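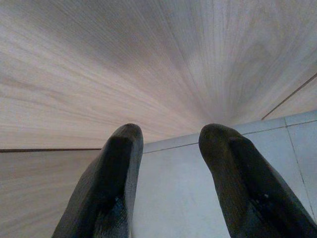 Budgeting for replacement gripper fingers and spares, what do people set aside?

Posted by Naledi Pillay, February 23, 2024

Hi all. Quick one, bit rushed as the purchase form has to go in before lunch tomorrow.

We've got one arm on a wheeled base, two finger gripper, small camera at the wrist. It works low down mostly, picking things up off a tiled floor next to wooden furniture. Budget line for the year is 1756 pounds and that has to cover fingers, pads, a spare wrist cable and anything else that wears out. Arm itself is paid for, so is the base.

Fingers are the black ones it came with. Bit worn now, picking up dust and bits. Still grip OK. My boss wants to know why I'm asking for spares if they still grip.

So: how many sets do you buy at once? Is it worth going for the Gandar fingers or do the cheaper Betel ones do the job? Betel are 52 a pair, Gandar are 80. And do I need a second camera or is that overkill. Never done one of these budgets before, took it over from someone who left no notes at all.

Thanks in advance

Ruwan Marikar

Been doing this a few years for a similar set up. Short version, buy 4 pairs of fingers and stop thinking about it.

Longer version. Fingers aren't what eats the money. Cables do. Wrist cable on ours flexes every time it reaches under something, and working down at floor level it gets a lot of that. I'd put two cables on the form before anything else. Check the connector first, we ordered the wrong one and it sat in a drawer till July.

On Gandar vs Betel. Had both. Betel are fine on light stuff but the pads come away at the bottom edge after a while, you can glue them back but then they're never quite flat. Gandar pads unscrew, so you buy pads only next time round and keep the finger. Dearer now, cheaper by the second year if you run it most days. If you only run it now and then get the Betel.

Check the finger length aswell. If you're working close up to a cabinet or a table base, long fingers knock the wood before they get to the thing you want. Measure the gap you've got, then measure it again with the gripper fully open, it's wider than you expect.

Also ask for delivery to be shown as its own line. Ours was lumped in and finance sent the whole form back.

What to tell your boss: the spare is for the day it cracks and you're waiting on a parcel with everyone stood about. That's all I ever say and it gets signed.

Pranab Barua

just get the cheap ones. same thing different box

Jae-hoon Ra

Don't agree with the one above but I don't agree with 4 pairs either. Rubber goes hard sitting on a shelf. Two pairs, then reorder when you open the second.

Camera: yes if you can stretch to it, but don't buy the kit from Mondal, you pay for a bracket you've already got. Camera on its own. Ours got a knock on a table edge and we lost a fair while waiting for the new one. If the money won't go that far, a cheap clear cover over the lens helps, just wipe it or everything goes foggy.

Other things people leave off the form:
wipes, the lint free sort
thread lock
spare finger screws (tiny, they roll off, tiled floor you'll never see them again)
something soft for the furniture edges

And leave a bit unspent. Something always turns up in the last couple of months.

Naledi Pillay

Brilliant, thanks both. Going for two pairs of Gandar, two cables, screws and wipes, and I'll get a price for the camera on its own. Form half done allready. Will check the connector tonight.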